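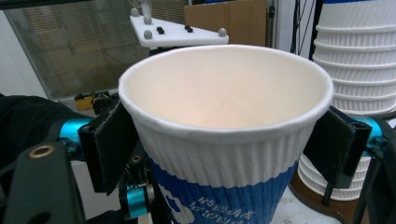
Slide 1. Ripple-wall paper cup, white with a blue band.

Speaker notes: Cups at the coffee point
Sinan Erdem, office services, Skurnside
Staff meeting, 2022-05-09. Allow 19 minutes with questions.

Leave slide 1 up while people sit down. Start when the door is closed.

Good morning. I look after the kitchens and the coffee points in this building, and I'm going to talk about paper cups. I know most of you use one at least once a day. I'd like to go through what we buy, how we set it out, and what I'm asking you to do a little differently from next week.

Start with the cup. The outside wall is rippled, with ribs running up and down, and the inside is smooth. The rim is rolled over. Those are the parts you pay for. A plain single-wall cup is cheaper, but then people take two and put one inside the other, and some take a third. We had plain cups until last October and the bins were full of doubled cups, most of them still stuck together.

(Pass two sample cups around, one plain, one rippled. Ask for them back.)

If you hold the rippled one by the ribs you'll feel that your fingers only touch the high parts. The air in the grooves does the rest. You don't need a second cup and you don't need a sleeve. Please stop taking two.

On price. We order by the case, 1000 cups to a case, from Wolach. The other quote was from Fetach, who were a little lower per case but wanted us to take a whole pallet, and we have nowhere dry to put a pallet. Rhys Cartwright did the comparison and he has the sheet if anyone wants to see it. I won't go through it line by line.

A case lasts us about 6 working days at the moment. When I started keeping track it was less than that. I'd like to get it up to eight or nine, and I think we can do it without anyone going short of coffee.

Pause for questions on price only. Setup questions come later.

Next, the setup. At the old coffee point the cups sat in their plastic bags in the cupboard under the machine. People tore the bag down the side and pulled cups from the middle. The ones at the bottom got crushed and the ones at the top fell out when the door opened. I threw away part of a bag most weeks.

We also tried a tube dispenser on the wall, the Rewi one. It was fine with the plain cups. The rippled ones are thicker and they caught on the way down, so people pulled hard and got three. It's in the storeroom if anybody has a use for it.

So I went looking for something simple to stand on the table.

(Next slide.)
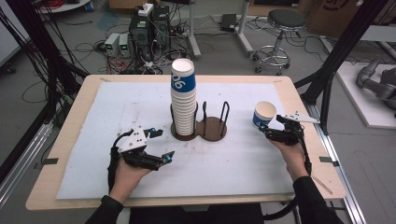 Slide 2. Cup stack in the two-socket holder, one cup set out at the right.

The holder is the brown wooden piece. From on top it's two circles that overlap. The stack goes in the left one. The right one is empty on the slide, so you can see the flat disk with the black wire loops standing up around it. Nothing moves and there is nothing to refill except the stack.

A few points about using it.

The cups go in rim up, nested. I've been asked why we don't turn them over to keep dust out. With the rim up you can take the top one by its outside wall and lift. With the rim down you end up with your fingers on the part somebody is going to drink from. If dust is a worry, we keep the stack moving and don't leave it out over the weekend.

Take one from the top, straight up. If two come away together, hold the lower one by the band and give the upper one a small twist. Don't squeeze the rim. Once the rim is bent the lid won't sit on it, and then you have a cup that leaks down one side.

Put your cup down on the flat before you fill it. That one at the right of the board is about where I'd want it, clear of the stack, with room for your hand on either side.

Keep the stack a sensible height. The one on the slide is tall. It stands all right on a table that nobody bumps, but by the machine, with people reaching past each other, I'd keep it lower. Rhys is going to put a strip of tape on the wall as a guide. If the stack is above the tape, take some off and put them back in the bag.

The right-hand socket. I had two ideas for it, a second stack or the lids. My preference is lids, but they are a bit wider than I'd like for the loops and I need to try it with a full sleeve of them. Until then please leave it empty. No spoons and no sugar packets. They get under the cups and then they get wet.

You'll notice faint brown marks on the white board, mostly near the holder. White foam board shows every mark and it doesn't wipe clean, so it won't be what we use at the machine. I'm getting a plastic tray with a lip.

Used cups. These go in the bin with the round opening, without the lid. Lids go in the other one. Tip out what's left in the sink first. The cleaners have asked for this more than once and I've said I would pass it on.

If you have your own mug, use it. The machine takes a mug up to the height of the drip plate and there's a button for the larger size. I'm not going to count who does and who doesn't.

What happens next. Holders go out on the second floor first. If that works, the ground floor gets them after. The old cupboard will be emptied and I'll use it for paper towels. Any bags of cups you have in desk drawers, please bring them back to me, opened or not.

Questions. If someone asks about glass or china for meetings, say that is a separate budget and take their name. If someone asks about the milk, same.

Collect the sample cups before people leave.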